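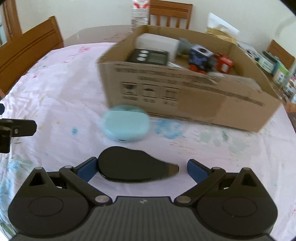
How do you sort out a table full of odds and ends when none of it seems to belong together?

Take one cardboard box, put everything in it that is bigger than your hand, and leave the small things out until last. It sounds too simple to need a whole page, I know, but the order makes all the difference, and I'll go through it slowly.

I started doing this when we moved to Brerneck, where the kitchen table became the place everything landed. Keys, toys, chargers, glasses, the post, a thing with buttons that we all assumed belonged to someone else. I used to spend a whole evening going back and forth to different rooms with one item in each hand, and then give up and push it all to one side so we could eat. The box method takes me roughly 11 minutes now, and I can do it while the kettle boils and the tea brews (twice, if it has been a bad week).

What you need

An open cardboard box, the ordinary brown kind, with the flaps folded down or cut off
A tablecloth or an old towel to work on
A few plain cards and a pen
A small dish or tray, if you have one going spare

Don't go and buy a box for this. Any delivery box will do, and if it still has the printing and the little handling symbols on the side, so much the better, as you'll always know which way up it goes. I'd only say choose one you can see into without standing on tiptoe. My first was far too deep and the bottom layer stayed there until August.

Step one: leave the cloth on

People like to strip the table first, and I can see why, but small things skid about on bare wood and roll off the edge. A cloth holds them still. A pale one is best for finding things, even if it has picked up a few marks over the years. A patterned cloth is lovely for Sunday lunch and hopeless for finding an earring.

Step two: the bulky things go in

Toys, soft things, clocks and gadgets, anything blocky. Put hard, square items against the sides and let the soft ones fill the middle, where they'll stop everything knocking together. Toy cars can go in on top, wheels down if you can manage it. Don't sort by owner yet! You'll be tempted, and you'll find yourself upstairs putting one toy away and looking through old photographs.

Anything with buttons and a display should sit with its face towards you. I once packed a kitchen timer face down and it beeped away under a cuddly rabbit for most of an afternoon.

Step three: the small cases

Glasses cases, pouches, earbud cases and the like stay on the cloth, in front of the box. They are the things you'll want within the hour, and they vanish completely once they slide under something larger. Open each one before you put it away. My friend Vikas Bhatia walked about for a fortnight with an empty glasses case in his coat, quite sure that his glasses were in it.

Charging cases want a moment's extra care. Keep the port clear of crumbs, and if you have the lead to hand, put the two together now.

Step four: stand a card in the corner

Write on a card where the box is going next and tuck it upright into a back corner so it pokes up above the rim. Ours says "upstairs" on one side and "ask first" on the other. It saves a good deal of shouting up the stairs.

Step five: walk it round once

Carry the box through the house in one go, a room at a time, and come back with it empty if you can. Whatever is left at the end goes in the dish. If it's still there after a couple of weeks, have a proper think about whether you want it.

Leave drinks bottles until you're done, by the way, and keep them well away from the box. Check the lid first, then move it to the worktop with the jars.

When you've finished, shake the cloth outside, fold the box flat and slide it behind a door for next time. Mine is getting rather soft at the corners, so I've run some brown tape along the bottom.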